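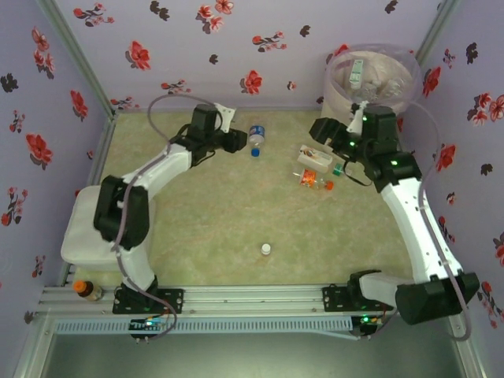 Sherif Salem says the old rules for two-arm cells were written for a fence and a forklift, and that a small tabletop setup needs pages somebody will read standing up.

Two-Arm Practice Guide Out Today, Free to Use

CLUSTISSIDE, July 23, 2022 - Lalar has published the Vemum Guide, a short set of working rules for small robot cells where two arms share one floor. Handling and sorting of light packaging, mostly. Bottles, caps, cartons. Comments open now and stay open for 60 days.

The guide is 7 chapters. Draft went round in March to people who run cells of this kind, and 417 comments came back. Every comment has a written answer in the annex, including the ones we turned down.

What's in it, quickly:

Shared space. Each arm gets a home zone. The middle belongs to one arm at a time, and the program has to say which one. If neither arm holds the middle, both wait.

Mounting. Arms on a common rail get their carriage positions written down and checked at the start of every shift. Position moved, even a little? Slow run first, full speed after.

Cables. Route them along the outer side of the arm where possible. Walk the whole reach by hand before power goes on. Ties replaced when they crack, not at the next service.

Stopping. One stop button for both arms. Not two. This drew more comments than any other rule and it stayed as written.

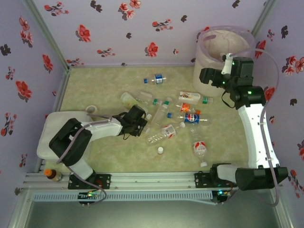
One reader of the March draft wrote: We run mixed bottles all day and the load limit in chapter 3 was the first thing my crew asked about. How many is too many? Please don't leave it at "a reasonable amount."

Fair point, and the wording has changed. The limit is now set by clear approach. The operator has to be able to name at least one item that a gripper can close on without pushing a neighbor. If there isn't one, the load gets thinned by hand, arms stopped. No fixed count, the working group could not agree on one that held for both small caps and full size bottles.

Chapter 3 also covers bins. Bin stays inside the reach of one arm only, and its rim height goes in the cell record. Moving the bin means a new record. Yes, every time.

Loose caps get there own page. They roll and they end up under other things. The guide asks for a cap check before each restart.

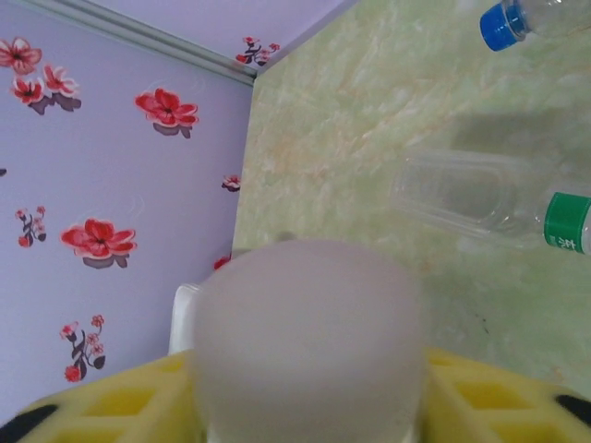 Tímea Lakatos would have gone further on clear plastic, and told the working group that a cell which has only been tried on printed cartons should not be signed off for see-through bottles at all.

The final text lands close to that. Cells handling clear items must be tried on clear items, labeled and unlabeled, lying down and standing, under the same lights used for daily work. Wrist cameras get wiped and their view compared against a saved reference before sign-off. Finger tips checked for wear at the same time, both sides.

Trial runs for the chapter were done by Kobzar. A total of 787 logged picks, with the log sheets printed in the annex in full. Misses are in there too. Lalar asks anyone adopting the guide to keep logs in the same layout so results can be compared accross sites.

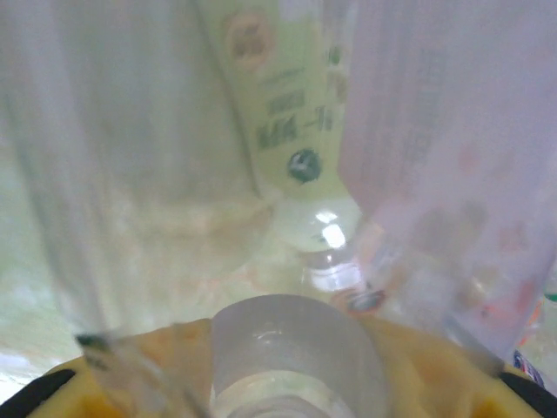 Close in at the gripper, bottles on both sides. Photo: Kobzar

Crowded picks are dealt with in chapter 5. Approach speed drops when items touch each other, and the operator sets the lower speed in advance. Fingers open fully before backing out.

"Keep a record, keep it by the cell, keep it current. Most of the guide is that," said Hajnalka Hegedűs of Lalar.

The guide does not replace national safety law or the maker's manual. Where they are stricter, they win.

Availability: free download from Lalar, printed copies on request. Adopters may say "works to the Vemum Guide" after a self check. Form is on the last page.

Comments: in writing, chapter and line number please.

Press contact: Declan Ngata, Lalar press desk, Clustisside
Technical questions: Geert Vandenberghe, Kobzar

ENDS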